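Plerar Opens Its Washing-Up Month in Jorkport With 300 Tenants and One Sponge Policy

JORKPORT — Plerar, the firm that runs shared kitchens for small offices, will spend November teaching its tenants to do the dishes. The program covers all 18 kitchens in the Rastogi building and asks for very little: wash the plate, stand it in the rack, go back to work.

"We've had 50 emails about mugs this year, and I wrote several of them," said Lieven Declercq, who manages the building. "It seemed cheaper to buy dish racks."

Every kitchen now has a rack beside the sink, dish soap by the faucet and paper towels on the wall. Plates go in upright. The company considered a sign explaining this and decided tenants had suffered enough signs.

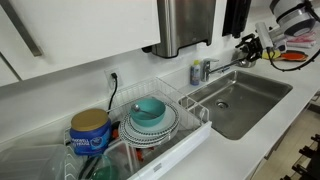 Do tenants have to dry their own dishes?

Drying is optional. Dishes may stay in the rack until 5 p.m., when whoever is last out puts them away. Plerar admits that "whoever is last out" has been a slippery figure in the past.

The plan was drawn up by Nhyira Aidoo, who ran a café before joining Plerar and still can't walk past a full sink. She tested it on the second floor, where the 100 people sharing one kitchen had reached the stage of hiding their own forks.

"People will wash a bowl if there's somewhere to put it," Aidoo said. "Take away the somewhere and they'll leave it to soak until spring."

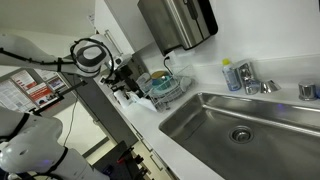 Paper towels remain the sore point. Plerar will keep paying for them through the winter, on the understanding that a used one belongs in the trash. It is a short trip, though a crumpled towel left on the counter near the dish rack suggests there is still some teaching to do. Cloth towels will be offered to any floor that agrees to wash them, and so far one floor has asked what "agrees" means.

Sponges will be replaced every Tuesday. The old ones will not be discussed.

A second round, covering refrigerators, is planned for the Pamach building if Declercq's nerves allow. Tenants who want a spare rack can ask at the front desk before noon.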